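May 2023

Home at last with my shoes off and a pot of tea beside me, and I want to get today down before it all runs together, as these things do if I leave them until the weekend. It was the open day at Jolteck, out on the Zercombe road, and I went on the number 14 bus, which dawdled so long at the roundabout that I nearly missed the welcome talk (no great loss, it was mostly fire exits and where to find the toilets).

They took us round in little groups, and ours was a jolly one. A lady in a green mac had come all the way from Britach and asked far better questions than I did. I had expected something like a car factory, all sparks and yellow cages, and instead it was a plain white room with a big pale table in it and ordinary belongings set out, the sort of muddle I have on my own landing. A tennis racket! Books! I felt quite at home.

The young man explained that the arms learn by doing the same small job again and again, and that they had 3,322 goes saved up on the computer. I thought of my piano scales and felt rather sorry for them.

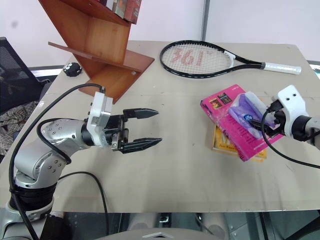 The two arms at the table, one with its gripper on the purple bag.

I could have watched all afternoon. The lady from Britach wanted to know if one could be taught to fold sheets, and he said perhaps, in time, and went a bit pink. Then coffee and a very good lemon slice, and the early bus home. They are having another day in June and I have put my name down for it.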